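Comparison of Two Finger Designs for a Hand-Held Gripper Used in Tabletop Demonstration Recording

Final Project Report, Laboratory Course in Robotics and Automation
Submitted Tuesday, October 21, 2025 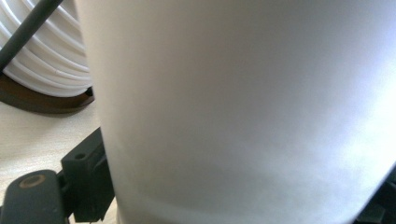 1. Purpose of the Project

The project compared two sets of fingers for the Arka hand-held gripper, the tool used in the laboratory course to record demonstrations for later playback on the Ifans arm. The course had relied on one finger design since February. Students in earlier groups reported that round objects turned in the grip during lifting, and that recordings had to be repeated as a result. The project group was asked to establish whether a different finger shape would reduce the number of repeated recordings, and whether the view from the tool's camera would remain usable with the new fingers in place.

The second question was added at the request of the course staff after the proposal was reviewed. The camera moves with the gripper, and anything held in the jaws takes up a large part of what it records. A finger that holds well but brings the object closer to the lens may lower the value of the recording.

2. Equipment

The Arka gripper is opened and closed by a trigger on the handle. It was used with its standard body throughout. Two finger sets were fitted:

Set A, the straight fingers supplied with the tool. The inner faces are flat.

Set B, the Fuvodeo fingers, which have a shallow V-shaped inner face and a thin rubber pad. These were printed in the department workshop from the published drawings, with the mounting holes moved 3 mm toward the tip to suit the Arka body.

Recordings were stored with the Gasano recorder software. Its exposure value can be set from 0 to 255 or left on automatic. The group used the automatic setting for the first session and a fixed value afterward, for reasons given in Section 5.

The test objects were chosen from items already kept in the laboratory: smooth cylinders of several widths, rectangular blocks, and small boxes. Spools and similar items were left on the table near the test object in part of the trials. Recordings made on a bare table had proved a poor guide to how the arm would behave in ordinary use.

3. Method

Each trial followed the same steps. The operator placed the test object upright inside a marked area, started the recording, approached from the front, closed the jaws, lifted the object, moved it to a second marked area, and released it. A second student kept the trial sheet and noted whether the object turned, slipped, or was dropped.

A trial was counted as clean when the object arrived at the second area upright and without visible turning. All other trials were counted as repeats. The operator was not told the result until the session was over – an early session in which results were called out aloud had led the operator to squeeze harder as the session went on, and that session was discarded.

In total 74 trials were kept, divided equally between the two finger sets. The order of the sets was changed from one session to the next so that operator practice would not favor either design.

After the sessions, the group reviewed the camera recordings separately. For each one, a reviewer noted whether the top edge of the object could be seen at the moment of closing, and whether both jaws could be made out against the object.

4. Results: Holding

With Set A, 23 of 37 trials were clean. With Set B, 30 of 37 trials were clean. Most of the difference came from the wider cylinders. On these the flat fingers touch the wall along a narrow line on each side, and a small tilt of the operator's wrist was enough to start the object turning. The V-shaped faces hold the same wall along two lines on each side.

On rectangular blocks the two sets performed alike. On small boxes Set B was slightly worse. The edges of the box did not always seat in the V, and two boxes were released at an angle. The group considers this a real limitation of the design and does not believe that more practice would remove it.

5. Results: Camera View

The review of the recordings showed a problem common to both sets. When a wide white cylinder is gripped near its middle, the wall of the object fills most of the view. Neither the rim nor the base can be seen, and objects on the table behind it are visible only at one side. The jaws appear low in the corners, dark against the white wall. A reader of such a recording can tell that something pale and round is between the jaws but cannot tell its height.

Exposure made the matter worse in the first session. On the automatic setting, the brightness of the recording shifted each time a white object came close to the lens, and the table and background changed tone within a single trial. Fixing the exposure value removed this shift. The lit side of a white cylinder remained very bright, with little surface detail, but the outline stayed steady from approach to lift.

Set B brought wide cylinders slightly deeper into the jaws than Set A, and therefore closer to the camera. The reviewers found the top edge visible at closing in fewer of the Set B recordings. The group did not find that either set hid the jaws themselves.

6. Discussion

The two goals of the project pull in different directions. Set B gives fewer repeats, while Set A leaves a little more of the surroundings in view. For a course in which laboratory time is short, the group gives more weight to the number of repeats. Much of the lost view can also be recovered by a change in the approach: when operators were asked to pause at a distance before closing, the rim and base of the object were recorded at least once in every trial.

A short stop block fitted between the fingers was discussed as a way of limiting how deep the object can sit. One was drawn but not printed in time for testing.

The results have limits. All trials were made by two operators, both right-handed. The rubber pads on Set B were new, and wear was not studied. Playback on the Ifans arm was tried for a few recordings only and is not reported here.

7. Recommendations

The group recommends that Set B be adopted for cylinders and Set A be kept available for small boxes. The exposure value should be fixed before each session and written on the trial sheet. The pause before closing should be added to the operator instructions. A following group could complete the stop block, repeat the wide cylinder trials with it, and test both finger sets with the camera mount raised.

The trial sheets, the modified finger drawings, and the recordings have been handed in with this report.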